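Spooky Shoots at Home: Things I've Learned in My Kitchen and Garage

Posted 2019-05-18

I shoot costumed, old-timey horror portraits for fun, and nearly all of it happens in my house. People keep emailing to ask how I do the fog and the blood and the torn-up dresses, so I've finally typed up my notes. Most of this is grocery store stuff! 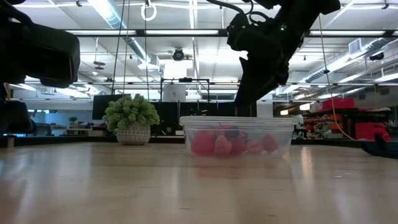
Stage blood that doesn't look like ketchup

Start with light corn syrup, a good glug of it, in a bowl you don't love. Add red food coloring until it looks way too red, then one drop of blue (one! I've made purple blood and had to throw out the batch). A spoonful of cocoa powder takes away the candy look and gives you that brownish edge you want for anything that's supposed to be old. Mix the cocoa with a little warm water first or you'll be chasing lumps all night.

It stains. It stains grout, it stains fingernails, and it stained my sister's white cat for most of a September. Dab some on a hidden seam before you go near a costume you rented. A squirt of clear dish soap in the mix helps it wash out of cotton, but then keep it well away from anybody's mouth and eyes.

Aging a dress with tea

Thrift store wedding dresses are my favorite thing in the world. I paid 37 dollars for the last one, train and all. For a cotton or silk one, fill the biggest pot you have, bring it to a boil, turn it off and drop in a couple dozen cheap black tea bags. Take the bags out before the dress goes in, or you get round brown spots. Wet the dress with plain water first too. Polyester hardly takes tea at all, so for those I use watered-down brown acrylic paint in a spray bottle and work outside on the clothesline, hem first.

For ragged edges, skip the scissors. A wire brush or a cheese grater pulls the threads apart so they look rotted. I go slow around lace, it goes from "haunted" to "gone" in a second.

Cobwebs

Buy the stretchy bagged kind and use about a quarter of what you think you need. Pull it thin, then pull it again until you're sure you've ruined it, and hook it over corners and chair backs. If you can see white clumps, it's too thick. A puff of baby powder off the palm of your hand gives it some dust. Vacuum afterward with the hose, not the roller brush. I've cut that stuff out of a brush roll with nail scissors and it was a long evening.

Fog without setting off the smoke alarm

My little Nuvex fog machine lives in the garage with the door partway up, and that's where it stays. For fog that hangs low, I run it through a foam cooler with a hole cut in each end and a bag of ice inside on a wire rack. Wait a bit after you switch it off before you start shooting, it looks much nicer once it has spread out. Wipe the floor when you're done, too. Fog juice leaves a slick film on concrete and I've gone down on it twice.

Candlelight

Real flames and old netting don't belong in the same room, so I use battery candles and warm them up with a lamp just out of the shot. Vernon Cloutier from my camera club over in Brumton taught me to tape a piece of orange gel over the bulb side of a clamp light, leaving a gap for the heat to get out, and wave a hand slowly in front of it for flicker. LED bulbs only, please. Hot bulbs melt gel and it stinks.

Dripping wax is hot glue run down a paper towel tube, painted cream. Do the drips in two or three rounds and let each one set.

Storing it all

Props go in lidded bins, labeled on the short end so I can read them on the shelf. Fake blood keeps in the fridge for a week or two in a jar marked NOT JAM in capital letters. Dresses get hung in an old cotton sheet with a hole cut for the hanger. Plastic bags trap damp, and I lost a gorgeous black cape to mildew that way.

Next time I'll write up the cardboard gravestones. I'm still fighting with the paint on those.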